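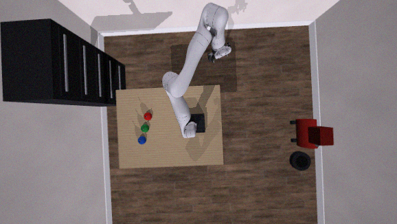 Aldo Martinelli thinks we teach this unit in the wrong order. His note on last year's version of the handout says that people should get the arm moving first and read the rules afterward, when they have something to hang them on. I like the idea a lot, and I tried it with one group in May. They moved the arm beautifully. Then I asked them how fast it was going, where the workspace ended and what would happen if the link to the controller dropped, and the room got very quiet. So the rules stay in front, Aldo, but I have cut them by a third and put a movement task right after Section 2.

Unit 4: Good practice for tabletop arms, in simulation and out of it
Handout revised 9/6/22

1. Why we bother with rules in a simulator

A simulated arm can't bruise you. It can swing through a cabinet, fling a ball across the room, and be back at its start pose as soon as you press reset. That freedom is wonderful and I want you to use it! Try odd things. Break the task in ways I haven't thought of.

But the code you write in Dinska is the same code that gets loaded on the Skandus bench at the end of the course. Whatever you leave out here will be missing there too. A speed limit that was never set in simulation doesn't set itself when the motors are real, and habits are much harder to patch than code.

So we work to one set of rules for both. A few of them will feel silly while you are looking at a screen. Follow them anyway, and bring your complaints to the review session, where I really do want to hear them.

2. The workspace

The workspace is the part of the room where the arm is allowed to be during a task. The reach is everywhere it could possibly get to. These are two different things, and mixing them up is the most common mistake in first submissions.

Look at the start pose in our scene. The balls are on the table, and the gripper is out past the table's edge, above the floor. If your workspace is "the tabletop," then the arm begins outside its own workspace and your very first move is a violation. You have two honest ways to fix this:

Write a workspace that includes the start pose and a clear path from it to the table.
Or change the start pose, and say so in your task sheet.

What you may not do is switch off the workspace check for the first second and turn it back on once the gripper has come in. Two teams did this last year, and both forgot the second half.

Remember that the check has to cover the whole arm. The elbow goes places the gripper doesn't. When the fingers come down toward the blue ball, where is the elbow, and how near is it to the wall? Work it out before you run it. Furniture counts too: the drawer cabinet next to the table is an obstacle and belongs in your collision list, as do the bin and the red object over by the wall, even if your path never goes that way.

Movement task A: bring the gripper from the start pose to a hover point above the green ball and back again, ten times, with no contact of any kind. Log the closest distance between any link and any object. Please don't skip the logging, it's the whole point of the task.

3. Speed

The course limit is 110 millimeters per second, measured at the fingertips, for any move within the ball area. Outside it you may go faster if your task sheet gives a figure and a reason.

People ask why it's so low. Partly it's for the bench, where somebody may be standing next to the arm with a hand near the stop button. Partly it makes your logs readable. At high speed a bad approach and a good one can end in the same place, and you learn very little from either.

Set the limit in the controller – never only in the planner. The planner asks for things and the controller decides. If the limit lives only in the planner, one wrong time stamp is enough to get past it.

4. Stopping

Every script must have a stop that works at any moment, including in the middle of a grasp. We use three levels, and I'd like you to use these words for them and no others:

Pause. The arm holds its position and the task can go on from there.
Halt. The arm slows to rest along its path. The task is over and must be restarted by a person.
Cut. Motor power is removed and the brakes come on.

In simulation a Cut looks dull, since the model simply freezes. On the bench the arm can sag a little before the brakes grab, and anything in the gripper may drop. Write your script as though that were happening in the simulator as well. In particular, after a Cut you can't assume that you still know where the ball is. Look for it again.

The heartbeat between your script and the controller is checked on every cycle. If the controller hears nothing for 2000 milliseconds it goes to Halt without asking. Don't lengthen that. If your script needs longer to think, let the arm Pause first and think as long as you like.

5. Lights, shadows and seeing

This is my favorite section, and it used to be a footnote. Our scene throws strong shadows on purpose. There are dark patches and thin lines next to the balls, and the arm lays a big one of its own over the table. A vision routine tuned in flat light will fall apart here, and that's good, because you find out early.

Good practice for anything that picks objects by color:

Test with the shadows on, always. Test with them off as well if you want a comparison, but report the first result.
Never let one dropped detection trigger a move. Ask for agreement across several readings.
If red, green and blue can't all be found, the arm stays put and reports which one is missing.
Keep your color thresholds in the settings file, with a comment saying who chose them and when.

6. Keeping records

A run without a record didn't happen, at least for grading. Each record needs the scene version, the seed, the script version, the settings file, the result, and a plain sentence from you about what you saw.

Seeds matter more than you'd guess. The Farina team (teams are named in the course list) reported a perfect set of runs last term. I was thrilled, and then I found that all of them had used seed 767. Same seed, same noise, same answer every time. They reran the set with fresh seeds and wrote up the failures so clearly that I now hand out their report as reading. Use a new seed for each run and write down what it was.

For anyone repeating their work, the failure worth studying is seed 1424. The fingers close a little early and the middle ball gets nudged toward its neighbor. Very small, very easy to miss if you only check the final result.

7. Before you go to the bench

Bring a printed copy of this list with your initials on each line. The Wevilov checker will run over your script too, but it reads code and has no idea what you meant.

Workspace written down, start pose inside it
All links in the collision check
Furniture in the collision list
Speed limit set in the controller
Pause, Halt and Cut each tested during a grasp
Heartbeat limit unchanged
Color detection tested with shadows on
Seeds recorded, none repeated
One failed run written up in full

That last line surprises people. Yes, I want a failed run from every team! If you don't have one, make the task harder until you do – move the balls closer together, or put one near the table's edge.

8. For the review session

Come ready to talk about these. Short notes are fine.

Which rule here would you drop, and what would you need to measure before you felt safe dropping it?
Your arm is in Pause with a ball in the gripper and the heartbeat is lost. Which level should it go to, and should the fingers open?
Aldo's question, in his own words: "If the simulator lets you do it, who is the rule for?" He'll be sitting in, so have an answer for him.

Movement task A is due before the review. Task B, the first real grasp, is in the Unit 5 handout.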